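Last updated: Monday, January 5, 2026

Filed under: Manipulation / Simulation / Failure Reports

4. Failure Analysis: Slip During Card Transfer

Cadi Parri, Waraporn Rattanakul, Florian Aebischer

4.1 Background

The Gurar task suite asks a single arm with a two-finger gripper to handle the pieces of a tabletop game: picking up number cards, carrying them over the board and setting them down in a given place. All runs reported in this section were done in simulation with the Nastberg physics settings described in Section 3. The policy was the same one used for the block tasks, with no change to the grip controller.

We ran 718 transfer episodes. In 153 of them the card did not end up where it was meant to go. Most of these were ordinary misses, where the gripper closed beside the card or above it. A smaller group was harder to explain. The grasp was logged as good, the lift was logged as good, and the card still arrived at the wrong angle or dropped before release. We call this group late slips, and the rest of the section deals with them.

4.2 What the logs show

In a late slip the card turns between the finger pads while the arm is moving. The contact sensor reports only whether each pad is touching something, so a card that has turned by a large angle looks the same to the controller as one that is held flat. The arm then carries out the placement as planned. If the card hangs lower than expected, its edge reaches the board first, and the downward motion continues until the force limit trips.
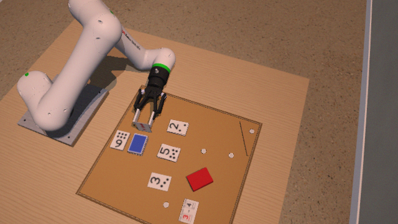
Figure 3. Simulated card transfer. A tilted card is held at the gripper fingertips over the board, beside the blue-backed stack.

The force limit was set high for the block tasks and we left it there. This was our mistake. Blocks can take a hard push without moving much, but a card edge pressed into the board will slide, and it pushes neighboring cards along with it. In 6 episodes the arm kept pushing after the card had left the pads, and the run had to be stopped by the supervisor process. On hardware this would count as a safety fault, and we have recorded it as one.

4.3 Cause

We first suspected the friction value for the cards. Pongsak Noiphan repeated the failed episodes with higher friction and the late slips became less common, but they did not go away. The second suspect was the grasp point. The planner picks the point nearest the gripper on the visible card edge, and for a card on top of a stack this is often a corner. A card held by the corner has most of its weight to one side and turns as soon as the wrist speeds up.

Moving the grasp point to the middle of the edge removed nearly all late slips in a repeat set of 2000 shorter lifts. The ones that remained came from starts in which the wrist was close to its joint limit - the planner then falls back to the corner without a warning. Gunnlaugur Brynjólfsdóttir found this fallback in code carried over from the Plustidberg release, where it had been added in October for an unrelated task.

4.4 Changes made

The fallback now returns an error and the arm stays where it is. The force limit is set per object type, and loss of contact on either pad during a move stops the arm. We have not yet tested these changes on the physical arm, and the card model is still a stiff plate that does not bend.

Contact: Mykhailiuk Robotics Reports, editorial desk | Back to top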